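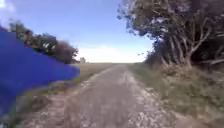 Two days at Flellatlow

Posted Fri 14 February

I got back from Flellatlow last night and want to write this down while I still remember the lift names. I had skied there once before, as a kid, and all I remembered was the soup. This time I went with Hagos Gebru, who I used to ski with most winters before he moved. We had two full days on the hill and stayed in Fetau, the nearest town with beds.

Flellatlow is small. There are 8 lifts on the map, but two of those are the carpet and the rope tow in the beginner area. The rest are one four-seat chair, two old double chairs and three T-bars. If you ski at a decent pace you can cover all the groomed runs by lunch. I don't mind that. I like doing the same run over again until I know where the bad spots are.

Getting there

The drive from Fetau to the base took us 14 minutes the first morning and closer to half an hour the second, when we left later and got stuck behind a plow. There is a bus that stops across from the bakery. It takes skis in a rack on the back and you pay the driver in cash. We saw it pull in both mornings and it was never full.

Parking at the base is free in the lower lot. The upper lot costs money and saves you a short walk, and on the first day I paid for it without knowing the lower one existed. The sign for the lower lot faces the other way, so you only see it when you're leaving.

Tickets and rentals

You can buy a day ticket online or at the window. Online is cheaper if you do it by the evening before. The card is reusable, so keep it. Season passes go on sale in August and the woman at the window said that's when the locals all get theirs.

There is a second pass called the Indness card that gives you afternoons only, from noon to close. For anyone with a slow start in the morning this is the better deal. The lines at the window were short by then, too.

I brought my own skis and boots. Hagos rented from Tesfamariam, the shop on the main street in Fetau, and I would do the same over renting at the hill. They opened at seven, had him try three pairs of boots, and let him swap his skis for a shorter pair on the second day at no charge. The rental counter at the base had a line out the door when we walked past.

The runs

The four-seat chair goes up the middle and gets you to most of the blue runs. The best of these is the long one that bends left under the power line. It was groomed well both mornings and got bumpy near the bottom after lunch, where everybody turns in the same place. There's a flat section before the chair where you want to carry some speed. I didn't the first time and had to pole the rest of the way.

The two double chairs are on the east side. They're slow and they stop a lot. The runs under them are steeper and had hardly anyone on them. One was closed both days, with a rope across the top and thin cover showing in the upper part. The other was firm early on and much better after ten, when the sun had been on it for a while.

I did not love the T-bars. I never have. The longest one has a steep pitch near the top, and I fell off it once and had to ski down the edge of the trees to get back. Hagos had no trouble. The run you get from it is wide and easy and gets the wind, so the snow was scraped off along the ridge and piled up in the dip to the right.
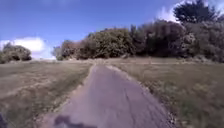 Old asphalt path with a long crack on the right side, trees ahead.

Food

The lodge at the base has a cafeteria upstairs. Soup, fries, sausages, a pasta that changes daily. The soup was barley both days and came with bread. It was fine and it was hot. I can't say if it was the soup I remembered.

There's also a hut at the top of the middle chair, with benches outside and one small room inside. They have coffee, tea and waffles. They only take cash, and the sign saying so is behind the counter, so I had already ordered when I saw it. Hagos paid.

In the evenings we ate in Fetau. The pizza place is open late. The other restaurant closes its kitchen at eight, which we found out at ten past.
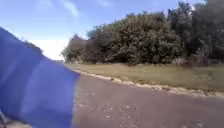

What it cost

I kept my receipts this time. The room came to 50 a night for each of us, with breakfast. Tickets were the biggest part of the rest, then gas, then food. I spent less over the whole trip than I did on one long weekend at a big resort two winters ago, and I got in more runs because I wasn't standing in lift lines.

Things I'd do differently

Bring cash for the hut and the bus. Park in the lower lot. Pack the low-light goggles, which I left on the kitchen table, because the second afternoon went flat and gray and I couldn't see the bumps until I was in them.

I'd also go midweek again. The weekend may be busier and I have no idea what the double chairs are like then. Hagos wants to go back in March if the closed run opens. I've told him yes, as long as we skip the long T-bar.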